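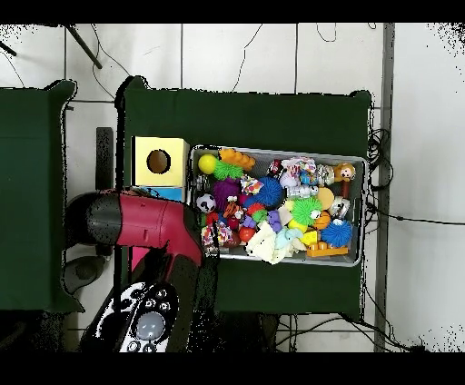
Print this page | E-mail this article
June, by the Titura Play Materials Group

3. Materials and Sorting Procedure

3.1 The toy set

The toys used in the study came from the general stock of the Ivitness play library, which lends to families and to small child care homes. At the time of the study the library held 482 loose toys that did not belong to a boxed game or a puzzle. We drew 115 of these for the sorting sessions. Toys with batteries were left out, as were toys longer than an adult's hand.

We did not try to balance the set by color or by type. Library stock is uneven, and we wanted the trays to be uneven in the same way. Balls are common in it, and so are small soft items, single building blocks and figures that have lost the set they came with. Figure 1, placed at the head of this section, shows one tray as filled. Several of the toys in it are balls, and they differ a good deal: there is a bright yellow one, a small black-and-white soccer ball, a fuzzy purple one, and others with spikes in green or blue. Mixed in with them are building blocks, a monkey figurine, patterned fabric pieces and an orange toy like an ear of corn.

3.2 Trays and tables

All sorting was done from rectangular gray metal trays set on dark green tables. A tray was filled until its toys lay edge to edge. We settled on this level of filling after a short trial at the Frei branch, where half-filled trays were sorted so quickly that the methods could not be told apart. In a full tray a sorter has to move one toy to reach another, and this is closer to what happens in a toy bin at home.

Cardboard boxes were available as places to put toys. In Figure 1 a pale yellow box with a round hole in its top stands to the left of the tray, with a light blue box directly beneath it. A box with a hole accepts only toys that fit through the opening, so it works as a rough size check. An open box does not, and the two kinds were scored separately.

3.3 Categories

We compared 2 ways of dividing the toys. The first, which we call sorting by kind, uses the names adults give to toys: balls, blocks, figures, soft toys, and a last group for everything else. The second, sorting by feel, uses the surface: smooth, spiky or knobby, fuzzy or cloth, and hard with corners. The second list was adapted from the shelf labels used in the Zekus toy room, where children put things away themselves.

Most toys have an obvious place in both lists. Balls are the main exception. Under sorting by kind they all go together, and the group fills up fast. Under sorting by feel they are spread over three groups, and a spiky ball ends up with toys that do not roll at all. Sorters were told that either answer to a hard case was acceptable as long as they kept to it through the session.

Building blocks with studs caused a smaller problem. Some sorters took the studs as knobs and others went by the corners. We allowed both and marked the choice on the score sheet.

3.4 Sessions

We ran 50 sessions in all, half with each list. A session began with a full tray and ended when the tray was empty or when the sorter asked to stop. The order in which toys were taken out was left to the sorter. Toys that fell to the floor were returned to the tray and did not count as errors.

For each session we recorded the total time, the number of toys moved from one group to another after first being placed, and the number left in the "everything else" group. The last measure applies only to sorting by kind, as the other list has no such group.

Between sessions the toys were mixed in a large tub and the tray was filled again by hand. No two trays were meant to match. Fabric items were shaken out before refilling, because small pieces tended to catch in the folds and were then missed in the next session.

Print this page | E-mail this article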